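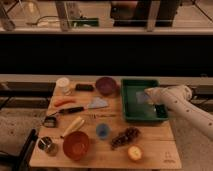 Marzo de 2024. Cuaderno del taller, puesto de recogida

Sigo con lo de ayer. Maksym Antoniuk cambió los márgenes de aproximación y hemos vuelto a montar la mesa entera, con la bandeja verde a la derecha como siempre. 44 intentos por la mañana, y ya los pasé a la hoja común (¡gracias por arreglar las columnas, por cierto!). Lo que más me cuesta sigue siendo lo translúcido. Con la zanahoria o las uvas no tengo queja, pero las piezas claras me obligan a repasar los registros uno a uno y se me va media jornada.

Y eso era lo que quería dejar escrito: en la cocina de Stitmont llevan desde febrero con el brazo en el turno de mañana y Gilles Millet me cuenta que la gente recoge menos, pero ordena más. Antes cada cual dejaba el cuchillo donde caía; ahora hay que pensar dónde lo va a encontrar la máquina. A dos de sus compañeros les gusta, a otra le parece que trabaja para el brazo – y algo de razón tiene, yo también coloco los cuencos pensando en él.

Gilles pide que el aviso de parada suene más bajo. Se lo paso a Cerkar.

Pendiente: revisar la apertura de la pinza, pedir otra bandeja igual y preguntar en Kartha si los 4000 ciclos entre revisiones cuentan también los intentos en vacío.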